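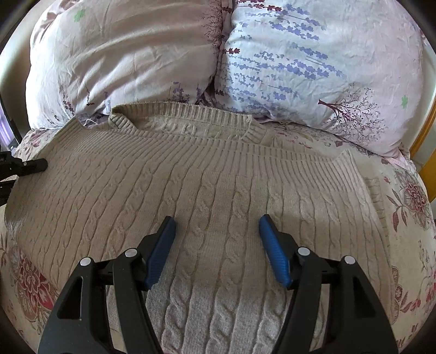

A beige cable-knit sweater laid out on a bed.

Shivering is the rapid, involuntary contraction of skeletal muscles in response to a fall in body temperature. It is one of the main ways in which warm-blooded animals produce extra heat, and is controlled by a region of the brain called the hypothalamus.

Mechanism
Sensors in the skin and in deeper tissues send signals to the hypothalamus. The first response is usually a narrowing of the blood vessels near the skin, which slows the loss of heat. If cooling continues, small groups of muscle fibres begin to contract and relax in quick succession. Little outward work is done, so most of the energy used is released as heat. The jaw muscles are often affected, causing the teeth to chatter.

Other causes
Shivering may also occur with fever, when the body's set temperature is raised and the person feels cold despite being warm to the touch. It is common after a general anaesthetic, and can accompany low blood sugar or strong emotion.

Infants
Newborn babies shiver very little. They depend largely on brown fat, found mainly around the neck, shoulders and kidneys.

Research
The Bomau Cold Response Survey, led by Garba Babalola and Lucinda Ridgeway, collected questionnaires from 2,794 adults. A further 390 took part in supervised cooling sessions lasting 40 minutes. Its findings were published in December 2024.

See also
Goose bumps
Hypothermia
Thermoregulation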